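The Black Case on the White Table

Welcome back to the gallery, and thank you to everyone who wrote after the Sunday page on tape measures. We have been slowly working through the shelves at Skarninis, and in May it was finally the turn of the carrying cases, the plain sort that live in car trunks and hall closets and get handed from one cousin to the next. Nkechi Onuoha has 3 of them at home and insists the oldest is the best, and after an afternoon with her I'm inclined to agree.

I have a soft spot for a case with no decoration on it at all. When everything is black you start to look at the shape instead — the rounded corners, the way the sides swell a little — and I find I can look for quite a long time. So pour yourself something warm and take these slowly.

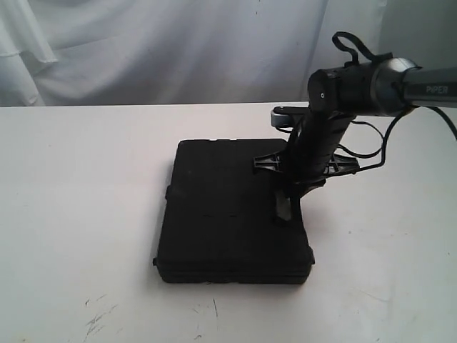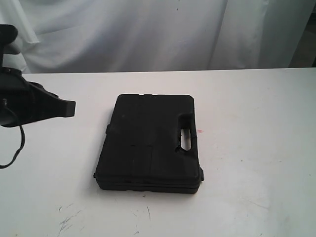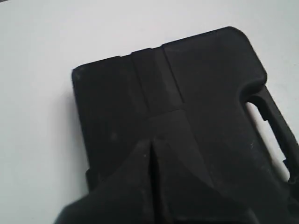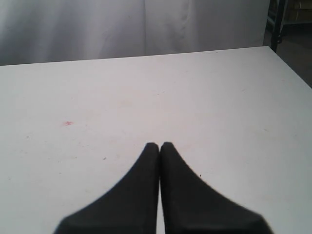
The white tabletop, in all four pictures; the black case is in the first three.

My favorite is the second, where the lid shows its ridges and sunken panels and the handle on the right side has that long oval opening with the white of the table coming through it. The third brings you in closer, and there you can follow the groove across the lid and find the faint dusty marks that any case picks up if it's allowed to lead a useful life. I wouldn't polish them off for anything. The fourth shows the table, with its small reddish-pink mark on the left.

Abimbola Sani is putting together the next page, on lunch tins from the old Brastulberg market, and she has almost 1,000 prints to choose from, poor thing. If you have a case of your own with a good handle and a few scuffs, please do write and tell us where it has been. Long letters are very welcome — I read every one, usually twice.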